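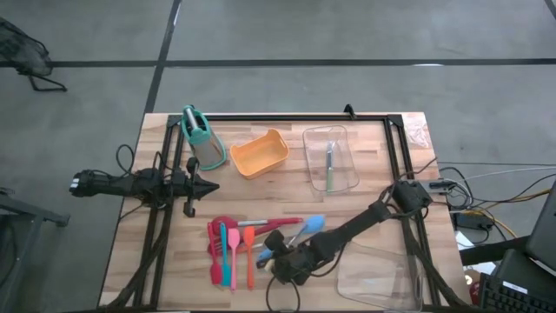
Print this article
E-mail this article

Every November the furniture catalogs rediscover solid wood, and every November I get mail from readers who paid for it and now have a table that rocks. The pitch this year is "character." Stekby, which sells a dining table for more than my first car cost, says its tops are made of boards "chosen to converse with one another." What that means in the showroom is a top joined from strips that don't match, some tan, some closer to a pinkish brown, much like the light wooden one at the top of this page. I have nothing against strips. Gluing narrow pieces side by side is an old and sensible way to make a wide top. I do object to being told that a color mismatch is a conversation.

Tarun Uniyal repaired tables for 28 years before he retired, and he has little patience for the word "heirloom." He asked me how many of the tables sold under that name I thought would still be in the same family after the first divorce. I had no figure. Neither did Stekby when I called, though a pleasant man there offered to send me a swatch.

The care kits bother me more. Pilau sells an oil, a wax and a cloth, and would like you to use all 3 every month. I asked the company what happens to a table that gets oiled twice a year. The reply ran to almost 306 words and did not contain an answer. Uniyal's own kitchen table gets wiped with a damp rag and oiled when he remembers.

Subira Ndung'u, who buys for a small store called Kariuki, defends the prices up to a point. Good lumber is expensive, she says, and so is the time it takes to let it dry. But she has stopped stocking the Dultuder line, which went up by 281 dollars in a year with no change she could find except a new label under the top.

Her advice to shoppers is to get down on the floor and look at how the legs are attached. Salespeople hate it. I tried it in two stores and was asked both times if I had dropped something.

Print this article
E-mail this article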